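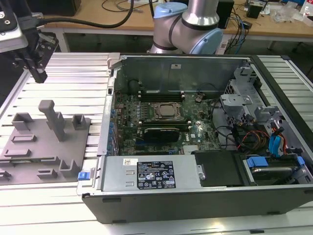
Carys Ruddock wrote in that mine must be a dud, hers has been under the desk for 3,000 hours and the power supply still comes out with one hand. Fair enough. Different batch maybe.

So, the Pelano tower, refurbished, from Stokberg. 113 all in. Side panel off and you get blue bits wherever you're meant to put your fingers, release latch on the power supply, tabs on the drive caddy. Love that. Swapped the hard drive in 4 minutes, no screwdriver.

Less good: cables. Black, orange, red, blue, all bundled up in the drive cage end and no slack on mine. The SATA ones are stiff, took me longer to get those seated then the drive itself. Edges of the cage are sharp too, watch your knuckles.

Memory slots easy to reach. Expansion card is a pain, had to take it out twice. Fan noise ok, a bit whiny late at night.

Would I buy again? Yes, for a spare machine. Not for games. The Kravchuk one is quieter but costs more and you need tools for everyting.

Four stars. Will update if it dies.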